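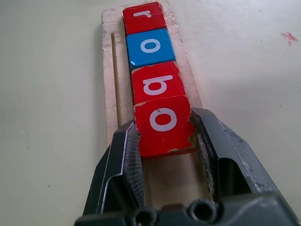

Otra vez rumores del próximo teléfono de Lindholm, otra vez los mismos renders grises con la cámara tapada y otra vez yo leyéndolos a las tantas. Esta semana le tocó a Promum, que publicó una supuesta imagen de la parte trasera y la presentó como «filtración exclusiva». Exclusiva era, porque no la había visto en ningún otro sitio. Lo de filtración me cuesta más.

Vamos a lo que dicen. Pantalla de 6 pulgadas, carga de 60 W, batería extraíble (¡en 2022!) y presentación en julio. La fuente es «una persona cercana a la cadena de suministro», la misma persona cercana que el año pasado nos prometió un lector de huellas en el marco que nunca llegó. Ya va siendo hora de que esa señora o ese señor se aleje un poco de la cadena.

Lo de la batería me gustaría creérmelo. Tengo un Lindholm de hace tres años y lo único que le falla es eso, que a media tarde me pide enchufe. Pregunté en la tienda y el cambio me costaba casi 60 euros más dejar el aparato allí varios días. Así que si de verdad sacan uno con tapa que se abre con la uña, yo voy a la cola. Pero el render no enseña ninguna tapa, ni una ranura, ni nada parecido. Enseña un rectángulo gris.
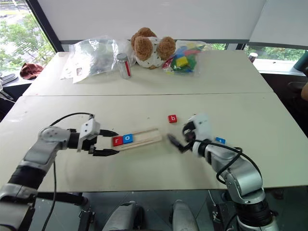
Luego está el asunto del nombre. Promum lo llama Ernus y da por hecho que es el nombre comercial. En el foro de Tostotano, Thoa Vũ comentó que Ernus le sonaba a nombre interno, de los que se usan en el registro y luego desaparecen, y me parece bastante más sensato. Le respondieron 19 personas, casi todas para discutir si el color se parecía al del modelo anterior. Gris contra gris. Leí el hilo entero, no estoy orgulloso.

Y la carga rápida, pues mira. Cada vez que veo una cifra de vatios me pregunto lo mismo: con qué cargador, durante cuántos minutos y si viene en la caja. Del actual también se anunció a bombo y platillo, y el adaptador bueno se vendía aparte. Con el que trae el mío se me va media mañana. Del cargador la noticia no dice una palabra.

Tampoco hay precio. Promum habla de «gama media agresiva», que puede significar cualquier cosa que quepa en un titular.

Mi plan, por si a alguien le sirve: no vender el viejo, no reservar nada y esperar a que alguien lo tenga en la mano y lo abra delante de una ventana con buena luz. Si en julio me equivoco, lo escribo aquí mismo y dejo los comentarios abiertos para que os desahoguéis.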